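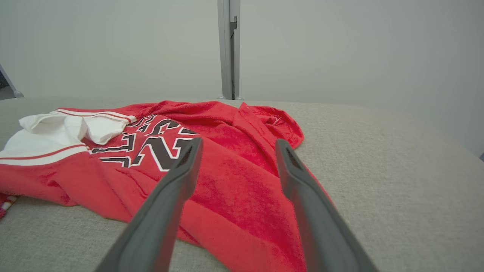
Wrist view, gripper open over a printed red garment.

Speaker notes, Friday session. Slide titles in capitals. Do not read the titles aloud.

TITLE
Give the talk name and the group name, then go straight to the question. When we collect demonstrations of garment handling, how much of each episode is worth training on? The work covers one filter, applied to one data set, with one policy trained on the result. The policy is called Cekov and the data set is Wistolo. Both names come up on almost every slide, so say them slowly the first time.

PROBLEM
A garment in a heap has no fixed pose. Two episodes that end in the same fold can begin with entirely different first grasps. Operators deal with this by probing. They close on cloth, lift a little, see that they have hold of the wrong layer, release and try again. A policy trained by imitation learns the probing along with the grasp. In our early runs Cekov closed, opened and closed again at the same point, sometimes until the episode timed out.
Pause here. People who have trained on cloth will recognize the behavior.

DATA
Wistolo has 507 episodes, all teleoperated, two arms with parallel fingers. Observations are one head view and one view per wrist. Commands are logged at 50 Hz. Garments are sportswear with printing, white trim and stripes, mostly red in the subset used for this talk. We picked red on purpose. With color held nearly constant, the policy has to work from trim, edges and folds to tell one garment from the next.
If asked about the surface: light gray fabric, same for all episodes in the subset.

FILTER
The filter marks a regrasp wherever a finger pair closes, opens and closes again with little wrist travel in between. The first closure and everything up to the second is labeled as probing. An episode is dropped if probing makes up too large a share of the time before the first sustained lift. After filtering, 286 episodes remain. Nothing inside a kept episode is cut. We tried cutting and it left jumps in the arm state that the policy reproduced as jerks.
The threshold was set once on a small pilot set and not tuned again. Say this clearly, it will be asked.

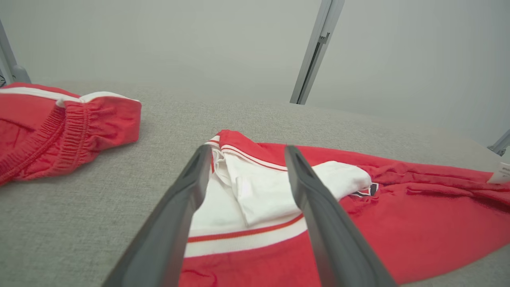 Lợi Nghiêm objected at the dry run that the filter could be picking out skilled operators and have nothing to do with probing as such. The objection is fair. We have a partial answer: every operator has episodes on both sides of the threshold, and a control set matched by operator, drawn without the filter, does not give the same gain. It does not rule out that an operator's better days are being selected. Leave it at that.
Then use the slide for the layer problem. The open fingers are over the collar and the white inner panel of the jacket. From this angle red cloth, white panel and ribbed trim are all in view together. A closure here could take one layer or several, and the wrist image before contact gives limited help in telling which.

RESULT
Main plot. Cekov trained on the 286 kept episodes reaches a first sustained lift more often than Cekov trained on all 507, and with fewer closures per attempt. Point to the closure count first. It is the stronger effect and it is what the filter was built to change. The final fold score differs by less than the spread between seeds, so do not claim an improvement there.
Backup slide has the Turell baseline, which reweights episodes by length. Length alone explains part of the gain. Show it only if there is time.

FAILURES
Thick folds are the main failure. The filtered policy commits to its first closure even when the grasp is poor, and it has seen few examples of recovery. This is the direct cost of the method. A second failure is reaching for trim that belongs to the other garment when two lie on the surface. Both are in the appendix with episode numbers.

CAMERAS

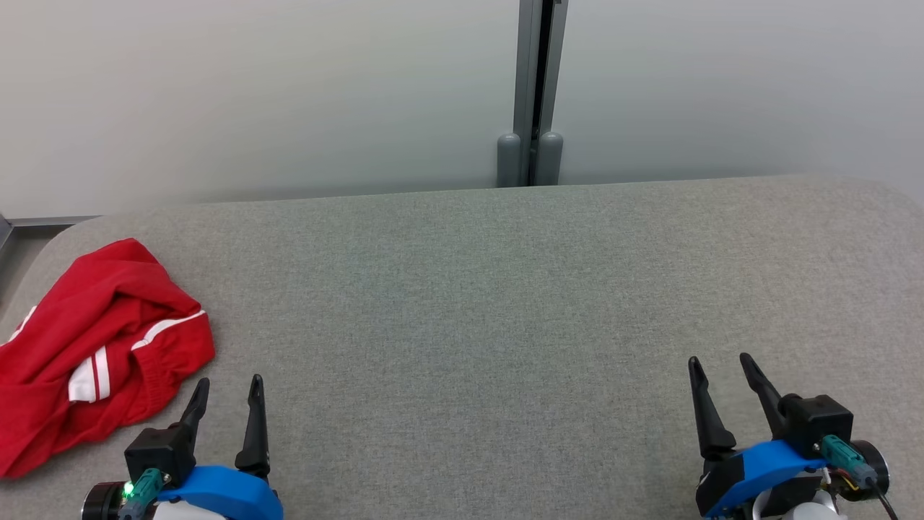
Kiều wants to know why the head view is kept at all, given that the filter reads only finger and wrist state. The filter ignores it, the policy does not. With the head input removed, the arm choice gets worse: the policy sends the far arm across the surface when the near one would do. The slide shows a typical case for that decision, with the garment off to the left and both grippers open. Wrist views say little about which arm is closer.

LIMITS
One surface, one class of garment, one gripper design. The definition of a regrasp depends on parallel fingers and would need rewriting for a suction tool or a hand. We have not tested whether adding separate recovery episodes back in fixes the thick-fold failure. That run is planned for August.

CLOSE
Leave the main plot up during questions. The filter code is short and the link is on the last slide. Appendix order is thresholds, operator control, Turell baseline, failure episodes.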